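Pestby öffnet im Dezember die alte Nähfabrik: 300 Quadratmeter zum Reparieren, Tauschen und Ausleihen

Skatmont. Ja, wir machen es wirklich! Im Dezember schließen wir in der ehemaligen Nähfabrik am Kanal die Türen auf, und wer mich in den letzten Monaten getroffen hat, weiß, dass ich über kaum etwas anderes geredet habe. Ich bin Ruben Mertens, einer der beiden Gründer von Pestby, und ich darf diese Mitteilung schreiben, weil mein Mitgründer Koen Bosman lieber Lampen verkabelt als Sätze baut (seine Worte, nicht meine).

Worum geht es? Pestby ist ein Leihladen mit Werkstatt. Man kann bei uns Dinge ausleihen, die man zweimal im Jahr braucht und die sonst den Keller verstopfen: Bohrhammer, Tapeziertisch, Raclettegerät, Dachbox, Teppichreiniger. Man kann seinen kaputten Toaster mitbringen und ihn an einer unserer 12 Werkbänke selbst reparieren, mit Hilfe, wenn man welche möchte. Und man kann tauschen, vor allem Kindersachen, Bücher und Geschirr.

Angefangen haben wir in einer Garage mit neun Regalbrettern und einer Excel-Tabelle, die ständig abgestürzt ist. Das war eng, im Winter eiskalt und trotzdem eine herrliche Zeit. Irgendwann standen die Leute samstagmorgendlich verschlafen mit ihren Staubsaugern bis auf den Gehweg, und da war klar: Wir brauchen Platz.
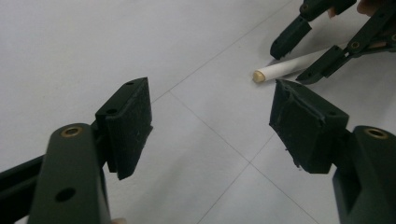

Den Platz haben wir jetzt, 300 Quadratmeter auf einer Etage, ebenerdig und mit breiter Tür, also auch mit Kinderwagen oder Rollstuhl gut zu erreichen. Vermieter ist die Firma De Smet, die früher selbst in dem Gebäude Arbeitskleidung genäht hat. Frans Van den Broek von De Smet hat uns durchs Haus geführt und zu jeder Säule eine Geschichte gewusst. „Ich freue mich, dass hier wieder mit den Händen gearbeitet wird“, sagt er. „Leer stehen ist für so ein Haus das Schlimmste.“ Der Mietvertrag läuft über neun Jahre, und ich gebe zu, dass mir beim Unterschreiben kurz die Knie weich geworden sind.

Den Umbau hat das Büro Astness geplant. Teun Hermans hat dort die Leitung übernommen und uns mit viel Geduld ausgeredet, eine Galerie einzuziehen (schade!, aber er hatte recht, das Geld ist in der Lüftung besser aufgehoben). Die alten Fenster bleiben, die Heizung ist neu, und an der Stirnseite entsteht eine kleine Küche mit langem Tisch. Kaffee gibt es dort den ganzen Tag, Suppe ab 12 Uhr.

Zum Sortiment: Wir starten mit allem, was sich in der Garage bewährt hat, und bauen die Abteilung Garten und Balkon neu auf. Besonders stolz bin ich auf die Nähecke. Zwei Industriemaschinen aus dem Bestand des Hauses laufen wieder, und Ward Kuipers, der bei uns die Werkstatt leitet, bietet jeden Monat einen Kurs zum Hosenkürzen, Reißverschlusstauschen und Flicken an. Der erste ist schon ausgebucht, für den zweiten nehmen wir gerade Anmeldungen entgegen.

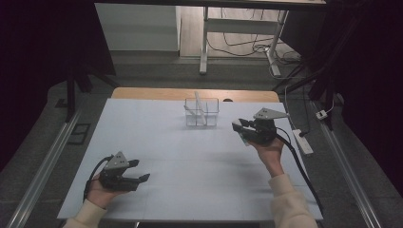

Nun zum Geld, danach werde ich immer als Erstes gefragt. Eine Jahreskarte kostet 75 Euro und gilt für den ganzen Haushalt. Darin sind alle Leihgeräte und die Werkbänke enthalten, Ersatzteile gehen extra. Wer nur mal eben schauen oder tauschen will, kommt natürlich ohne Karte herein. Für große Geräte nehmen wir eine Kaution, die es bei der Rückgabe sofort zurückgibt. Karten aus der Garagenzeit gelten einfach weiter, niemand muss etwas umschreiben lassen.

Wir suchen übrigens noch Sachen! Gut erhaltene Werkzeugkoffer, stabile Leitern und Küchenmaschinen nehmen wir sehr gern. Bitte keine Röhrenfernseher und keine Skier mehr, davon haben wir genug für ein ganzes Dorf.

Zur Eröffnung gibt es Waffeln, Führungen durch die Werkstatt und eine Tauschbörse für Weihnachtsschmuck. Den genauen Termin hängen wir am Eingang aus und schicken ihn über unseren Rundbrief herum. Redaktionen, die vorher einen Blick hineinwerfen möchten, melden sich bitte direkt bei mir, ich zeige alles und koche auch den Kaffee.

Pressekontakt: Ruben Mertens, Pestby, Alte Nähfabrik am Kanal, Skatmont
Abdruck honorarfrei, Belegexemplar erbeten.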